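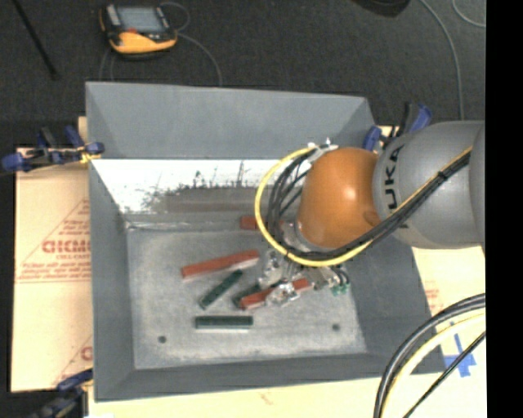
Robot arm reaching into a grey bin with some blocks

Forum > Family notices and remembrance > Writing the notice

How long should a death notice be, and who pays per line?

marram_4
My aunt passed away in May and the family has asked me to write the notice, as I am the one who "works with words" (I translate manuals for washing machines). English is my third language, so please excuse mistakes. The Nonlow paper charges by the line. My first text has 638 words and they quoted a price which made my uncle sit down. The same text on the Trukik memorial website is free up to 2,000 characters, but mine is longer than that too.

My questions:
Is it acceptable to put a short notice in the paper and the long one online?
Do I have to list all the grandchildren by name? There are many, and two of the families do not speak to each other.

quietharbour
Sorry for your loss. Yes, short in paper and long online is quite normal now. In the paper you need the name, the place, the date, the time of the service and where to send flowers or donations. The rest can go online.

Pellworm
I would not agree fully. My mother's friends were all over eighty and not one of them looks at a website. They cut the notice from the paper and keep it in a prayer book. If you have only four lines there, they have nothing to keep. I would pay for a few sentences about her life, even if it hurts a bit.

marram_4
Thank you both. Pellworm, this is a good point, her friends are the same. She sang in the choir in Grukmont for most of her life and they will all look for it.

dovetail_b
On the grandchildren: write "her grandchildren and great-grandchildren" and leave it. The moment you start with names you will forget one, and you will hear of it at every wedding. We forgot my cousin's second husband and it was discussed for years.

quietharbour
Or list them by age, with no grouping by family. Then there is no first place and no last place.

dovetail_b
By age is still a list. Somebody will be spelled wrong.

oldferryroad
I used to take these notices by telephone at a small paper. Please send it in writing and ask for a proof back. Check the time of the service twice. We once printed 4 in the afternoon for a service at 2 and half of the people came to a locked church. Also ask if the funeral director can place it for you. Khalaf did it for my brother and the price was lower than what I would have paid alone, although you should ask, it may be different in your town.

marram_4
I did not know the director can do this. I will ring them tomorrow morning.

One more thing. My uncle wants "after a long battle with illness". She would not have liked the word battle. Is "after a long illness" too cold?

Pellworm
Not cold at all. "Peacefully, after a long illness, with her family beside her", if it is true.

oldferryroad
Agree with Pellworm, for once.

marram_4
Update for those who helped. I cut it to 406 words for the website, and the paper has a version with one sentence on the choir and one on her garden. Grandchildren without names. One cousin has already complained, but only one. The proof came back with the village spelled wrong, so thank you, oldferryroad, I looked twice.

dovetail_b
Only one is a very good result. Wishing you a calm day for the service.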